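3 min read

Fundier Lab Teaches Robot Hands to Handle Clear Plastic by Watching Their Own Fingertips

HERKDALE, January. Researchers at the Fundier robotics lab have developed a training method that helps a robot arm grasp see-through objects using nothing more than a small camera at the wrist. In lab trials, a two-week-old version of the system completed 386 of 400 grasps on bottles, jars and cups it had never handled in training. The team's earlier method, run on the same objects with the same arm, completed 39 fewer.

Clear plastic has been a sore spot in robot handling for years. Depth sensors tend to look straight through it or pick up the glare, and a planner that trusts the sensor will close the fingers in the wrong place. The new method, called Tokarz, leaves depth sensing out altogether. It learns from plain color video how the edge of a fingertip, the highlights on the plastic and any printed label shift against one another during the last stretch of an approach.

"We kept trying to get rid of the glare, and then Edmund asked what would happen if we fed it to the model on purpose," said Sławomir Jakubowski, who leads the project. "The highlights move in a very regular way when the hand moves. There is so much information in there! I had been filtering it out for three years."

The training set is small by current standards: 2,000 short approaches, each one guided by a person and recorded from the wrist. Edmund Kaczmarczyk and Waldemar Pawlak guided most of them, changing the room lighting between batches and letting the fingers come in from awkward angles as often as from easy ones. Labels were left on some bottles and peeled from others.

A close view matters a great deal. At this range the finger fills much of the picture and hides part of the object, and the model has to work with whatever is left, such as a patch of red label or a bright bottle neck just past the fingertip pad.
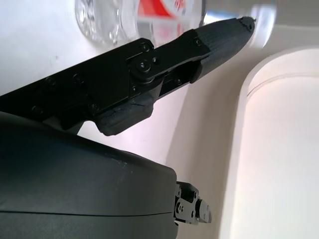
What the trials showed

The biggest gains came on ridged bottles, where the molded bumps break the reflections into many small pieces. Smooth cups improved too, though by less. Most of the remaining misses involved thin-walled cups nested inside each other, and the team is already collecting approaches for that case.

Worn fingertip pads made little difference to the score, a welcome result for anyone who has had to swap pads halfway through a long run.

"I expected to spend the winter recalibrating," said Mieczysław Kołodziej, who built the test bench. "We ran the whole series on one calibration and I got to work on the fun parts."

Next steps

A second series is planned at the lab's Gurkport site, where Bernd Wunderlich and his group will repeat the trials with a different arm and a wider set of containers, including some partly filled with water. The training code and all recorded approaches will be released together with the paper this spring.

Contact: Fundier Press Desk, Herkdale | © Fundier. All rights reserved. | Back to top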